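# The Table by the Railing 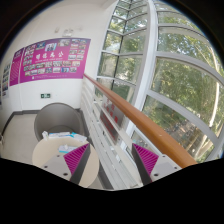
**PEOPLE AT WORK**

Ibsa Mersha has worked at Mundovora for nine years, first at the front desk and now in building services. The company began to automate the small tidying work in February, and I wanted to know what this changed for her team. We talked upstairs, close to the big curved window and the trees.

"Before, I started every morning with the tables," she says. "Papers, little boxes, a cup. I did not think about it. Now I must explain it, and it is hard to explain."

Explaining takes a good part of her day. She and her colleagues use a hand-held gripper with two fingers and ribbed magenta pads, and they do with it what they used to do with their hands. The target is 400 recordings for each kind of task. For paper they needed 800. "Paper is the worst," she says. "It slides, it bends, and then you have two sheets instead of one."

I asked if her wrist hurts. "In the first weeks, yes. We asked for shorter turns and got them – 14 minutes, then you change."

Her team did not become smaller, but the evening shift is gone, and two people lost the extra pay that came with it. Mersha does not hide that she was angry. "They told us by email. I think for such a thing you come and sit down with people."

Other things she likes. She has a say in what counts as finished. A folded paper on a table can be rubbish, or it can be somebody's notes, and the engineers now ask her before they write the rule.

"I tell them, if you are not sure, leave it," she says. "That was always my rule with new colleagues also."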